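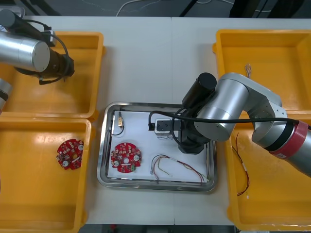
Robotic kitting and sorting is the use of robot arms to pick mixed parts from a shared surface and place them in separate containers, either to prepare a set for assembly or to break down a returned product for reuse. The task is common in repair shops, small electronics plants and recycling lines, where it is still done mainly by hand. A typical test layout has a central tray with a bin near each corner and two arms working from different sides. The parts vary widely in how hard they are to handle. A round circuit board with a rigid edge is a favorable object for a two-finger gripper, while a bundle of loose colored wires lying on the same sheet of paper is among the least favorable. Most published systems handle the first kind well and the second kind poorly.

Background

Industrial arms have moved identical parts from fixed positions for decades. In that work the part arrives in a known pose, held by a fixture or a feeder, and the arm repeats a stored motion. Sorting from a tray removes the fixture. The position, orientation and overlap of the parts change with every cycle, and the system must find each part, choose a grasp and plan a path that does not strike the tray rim, the bin walls or a second arm.

Early sorting cells used suction cups and a single overhead camera. Suction works on flat sealed surfaces such as packaging. It is less useful on populated circuit boards, where small surface components prevent a seal, and it cannot lift thin wire. Finger grippers are therefore preferred for electronic parts.

Rigid parts

Circuit boards, housings and small enclosed devices keep their shape when lifted. Once a grasp is found, the result can be predicted from geometry. The main difficulties are reflective surfaces, which disturb depth sensors, and thin edges lying flat on the work surface. A stainless steel tray produces false depth readings near its rim, and a paper liner is a common low-cost remedy for the tray floor. It does nothing for the rim itself.

In a trial at the Prurneck repair depot, a two-arm cell was given 1,000 pick attempts on mixed boards and connectors. It completed 688 without operator help. Failures were concentrated among small connectors with a wire attached, where the gripper closed on the connector but the trailing wire caught on another part.

Flexible parts

Wires and cables are classed as deformable linear objects. Their shape cannot be described by one position and one angle, and it changes as soon as the object is touched. Strands in a loose bundle cross and hide one another, so that a camera may not be able to tell where one ends and the next begins. Lifting one strand often lifts several.

Three approaches are in use. The first treats the whole bundle as one object and moves it in a single grasp, which is adequate when all the wire goes to the same bin. The second uses one arm to pin the bundle while the other draws out a strand. The third trains a control policy on recorded human demonstrations. The Kernotero software package supports the first two. Its successor, Karimi, added the third and needs 40 demonstrations for each new part family under its default settings.

A device with its cable still plugged in combines both problems. The body can be grasped as a rigid part, but the cable may extend across the tray and drag other parts with it. Unplugging the cable first requires two coordinated grippers and some control of force, and many cells leave this step to a person.

Two-arm operation

A second arm widens the reach of a cell and allows one gripper to place a part while the other picks. The gain is less than double, as both arms compete for the space over the tray. Controllers usually reserve that space for one arm at a time. Cables running along the outside of an arm limit wrist rotation and can snag, and planners that ignore them may produce paths that are valid only on paper.

Present limits

Sandra Oakley, an automation engineer at Deltgate, has argued that pick rate is a poor measure for this class of work and that cells should be judged by the hours they run between human interventions. By that standard, cells handling only rigid boards are close to practical use in shops with steady volume. Cells handling mixed boards and wire are not. At Deltgate, one operator supervises 3 cells and clears tangles by hand.

Household versions of the task, such as emptying a drawer of chargers and batteries into labeled boxes, remain at the research stage. The objects are more varied than in a shop, lighting is uncontrolled, and there is seldom room for two arms and their safety clearance.

See also: bin picking; deformable object manipulation; kitting; dual-arm robot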